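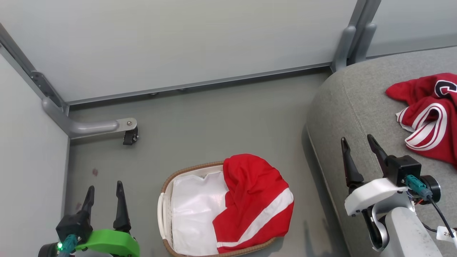 Wondstead > Projects > Laundry arms > Buying for next year

Sunday, May 22, 2022

Welcome back, and thank you to everyone who wrote in after the March page asking what on earth we mean to spend the money on! Miroslava Vrabec and I have been through the whole list twice now, over a good deal of tea, and these are the notes we promised to put with the gallery.

Grippers first. Each arm at work over the basket has two black fingers, and fingers are the part we want plenty of in the cupboard. We have put down 10 spare sets, which Oratile Moodley thinks is mean and I think is generous — we shall see who is right by Christmas.

Cables and connectors. The teal plugs at the wrists are small things and easily forgotten when one is busy adding up motors, so they now have a line of their own, with 200 pounds against it.

Something to fold and sort. Red tops with white stripes, a plain white cloth, a basket with a tan rim: ordinary washing, and lovely cheap stuff to buy. Vlasta Vondráček would like 60 more garments from the Vitinthorpe shop, in as many fabrics as they will sell us.

Furniture and walls. The grey cushioned surface and pale panels stay as they are, and the 1000 pounds we had pencilled in for a second bay at Skelton waits until the quote from Holovko comes through.

14 comments | 31 shares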